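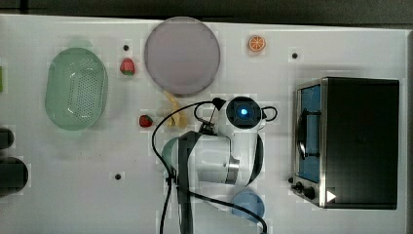
Photo: Testura

Can a robot arm put away the dishes and groceries yet, or is this still a demo thing?

Posted in Home & Kitchen > Gadgets

My brother-in-law is convinced that within a year or so we'll all have an arm bolted to the counter doing the kitchen cleanup. He keeps sending me clips. The photo at the top is from one of the articles he forwarded, and I noticed the fruit is toy fruit, which didn't exactly win me over. A toy strawberry doesn't leak on anything.

What I want to know is pretty plain. I have bad wrists and a small kitchen. The chores I'd pay to get rid of are emptying the dish rack, rinsing and sorting produce, and getting things in and out of the toaster oven. Is there anything a regular person can buy that does even one of those without me standing next to it? I've seen the name Clundix come up, and they have a waiting list that costs 100 dollars to join, refundable they say. I don't want to be on a list. I want to know if the thing works.

Please don't tell me to get a dishwasher, I rent and there's no hookup.

– wristbrace_renter

Short version: no. Keep your hundred dollars.

Longer version. I work second shift at a shop that makes cabinet hardware, and we've had a robot arm on the packing line since April. It does one job. It picks hinges out of a tray and sets them in a box, and the tray is cut so every hinge sits in exactly the same spot. If somebody bumps the tray, it grabs air. If a hinge is upside down, it packs it upside down. It's a good machine for that job and I'd be annoyed to lose it, but look at how much we had to arrange around it so it could be good.

Now look at your photo. There's a colander, a plate, some fruit, a lid and a toaster oven, all on a flat white table with plenty of open space. That is a very polite kitchen. My counter has a bread bag on top of a cutting board on top of the mail. The fruit they picked weighs next to nothing and won't bruise, so you can squeeze it wrong a whole bunch of times before you squeeze it right and the video looks the same. A ripe strawberry you get one try.

Then there's the oven. Opening the door is one job, reaching in without hitting the rack is another, and turning a small knob to the right place is a third. Any time you watch a clip, check whether it does all of those in a row with no cut – and whether the picture is sped up. There's usually a little 4x or 16x in the corner in gray letters. At 16x I can clean a kitchen pretty good too.

What I'd ask Clundix, or anybody:
How many tries in a row did it get, and who picked the tries?
Was somebody steering it from the next room?
What does it do when it drops a plate?
Who comes out when it quits?

When we asked our vendor that last one, the answer was a phone number that closes at 5.

– secondshift_hinges

I think the answer above is a little harsh. They're getting better fast. I went to an open day at Jendside and one of their arms moved cups from a table to a shelf and only messed up 2, and it picked one of those back up by itself, which I thought was impressive. Soft stuff like towels too. So maybe not now but soon?? I would do the list if it's refundable. Worst case you get your money back.

– mopandglow

Worst case is they fold and you don't, but okay.

To the original poster: I have arthritis in both hands, so I've looked into this more than is healthy. Cups onto a shelf is nice. It's still cups, dry, on a table somebody set up that morning. Wet dishes are slippery and clear lids are hard for cameras to make out, and I haven't seen a company show a full rack of mixed stuff from start to finish.

What helped me was boring. I swapped the heavy plates for light ones and moved the rack right under the cabinet where they live, so nothing gets carried. I rinse produce in a colander that sits in the sink and I never lift it full, I take things out by hand. For the toaster oven I got a rack puller from Nic Giolla, a long hook with a fat handle. It was cheap and it doesn't need an update. Measure your oven first, as the hook is too wide for some of the narrow racks.

If one of these arms ever does a week of my dishes with the camera left running, I'll come back and edit this.

– stiffhands_in_3B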